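Yeoman: bin picking in a shared workshop
Speaker notes, Touran Pakzad

Slide 1. Opening
Say what Yeoman is in one line: an arm that takes mixed objects out of a bin. Built evenings at the Idetti workshop, started in September. Mention that the control code is called Flikport, then leave it until slide 4.

Slide 2. Budget
Bench space was the limit. We had one table, shared with the laser cutter people, so everything has to come off by 8 in the morning. Hence clamps - no bolts through the top.

Slide 3. Cables
Slow down here. First routing snagged on the wrist at full rotation. Second routing has more slack and looks worse. Leave it looking worse. Slack has to be checked at both ends of travel before a run.

Slide 4. Flikport
Loop is: look, choose, approach, close, lift, check. A pick that fails the check goes back to look. Log from the last long session: 300 attempts, 141 clean lifts. Give both numbers and don't round.

Slide 5. The bin
Soft items and hard items are mixed on purpose. Point to the yellow-handled tool lying flat on the floor of the bin, then to the pile at the left end. Clear plastic and the translucent green cup are the hard cases for depth. Left wall is the worst place to approach - fingertips need clearance.

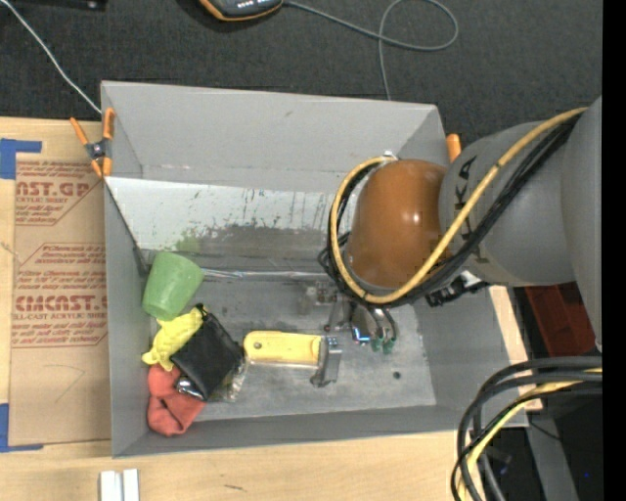

Slide 6. Next
Two changes planned: a shallower bin and a softer close. Zososar is lending us a second set of fingertips to try. Questions after, with the log open on the laptop.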